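Ticket 226: Speech sounds muffled to listeners after update of Tendex headset software
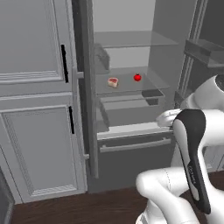
Opened by Glória Ramalho, 14 December 2021. We use the Tendex headsets in our listening study at Gristlow, where the participants hear short sentences with noise in the background and repeat what they heard. After the last update, the letters "s" and "f" are very difficult to tell apart, also for people with good hearing. Two participants wrote "fell" when the sentence had "sell". The sentence list is the one with kitchen words, such as "the refrigerator is open" and "the cabinet has two doors, one over the other", and both of these are true of the picture above. Words like "door" are understood well, so I believe the loss is only in the high sounds.

What I tried already:
Restarted the computer and the headset. No change.
Changed the cable. No change.
Played the same files on the loudspeaker. The sound is clear, so the files are good.

Reply from Mayu Katayama, support
Thank you for the careful report. Please open Trunen, go to Sound, then Output, and tell me which profile is selected. Please also tell me if the box "Reduce harsh sounds" is ticked.

Glória Ramalho
The profile is "Voice call". I did not choose this, before it was "Flat". The box is ticked.

Mayu Katayama
This explains a part of it. The voice call profile removes much of the sound over 3 kHz, and the energy of an "s" is mostly higher than this. Please select "Flat", untick the box, and close the program completely before you test again.

Glória Ramalho
Done on all 6 headsets. On 5 of them the consonants are clear again. On the last one the left ear is still muffled, and when I turn the headset around the problem moves to the right ear, so it is not my hearing.

Mayu Katayama
Then I think it is the ear cushion or the small speaker inside. Please exchange the cushion with one from a good headset and listen to the Mykhailiuk word list again at the same volume.

Glória Ramalho
I exchanged it and the left side is the same as before. I have put this headset away and we continue with the others. Must we repeat the sessions that were made after the update?

Mayu Katayama
I would not mix those results with the older ones, but the decision belongs to your study leader. I am sending a replacement headset. The profile change is reported to our developers and a correction is planned for January. Until then, please check the profile each time you start Trunen.

Status: waiting for replacement part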